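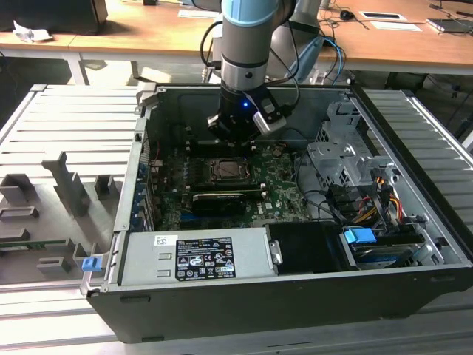
Questions we get about Mabula

What is Mabula?
Our project at Talteo to teach a robot arm to work inside desktop computers. It learns from examples, so we make a lot of them – 300 so far for the first task!

What counts as one example?
One full try, from the arm coming down into the case to the arm moving clear again. Most last under 2 minutes.

Do you keep the failed tries?
Yes, and we love them. A slip followed by a good recovery is some of the best material we have. We mark each one so it can be sorted later.

Is the computer always in the same spot?
No. After every 20 tries we shift or turn the case a little, so the system can't just memorize one position.

Can I send in an old tower?
Please do! Any make is fine, dusty is fine – just take out the hard drive first if it has your files on it.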